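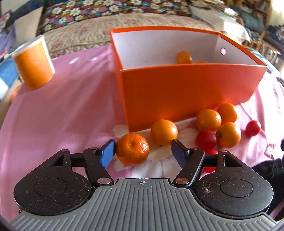 Reststead Produce Sorting Set

Data card, version 2
Released 3 September 2018 by the Bendthorpe laboratory of Brorkico

Purpose

The Reststead set supports research on a simple question: can a machine put away groceries in an ordinary home? It contains 499 recorded attempts at moving small fruit and vegetables between a work surface and an open container. All attempts were made by people using a hand-held gripper, so that the motions are ones a two-finger robot arm could in principle repeat.

Contents

Objects include mandarins, larger oranges and small red tomatoes, placed singly or in clusters. Containers are open boxes and lidded canisters. Backgrounds are furnished rooms, with patterned sheets, bedding and bookshelves left in view. In several episodes the fruit and the container are close in color, and users training a detector should expect confusion between them.

Each episode carries a task label, a start and end marker, and a result of placed, dropped or abandoned.

Split

Training: 362 episodes
Test: 137 episodes

Baseline

The Oddsson controller was trained on the training split and run on a fixed arm at Bendthorpe for 214 trials. It handled single mandarins on a clear surface with few errors. Results were poor for tomatoes lying against other fruit – the fingers often pushed the neighbor away before closing. We do not consider the controller ready for unattended use in a household.

Known limits

Grip force was not recorded. Bruising was not assessed. Soft produce such as berries is absent, and no episode involves opening a lid.

Use

The set may be used for research and teaching. Commercial users should apply to Brorkico in writing. Corrections to labels are collected and issued each June.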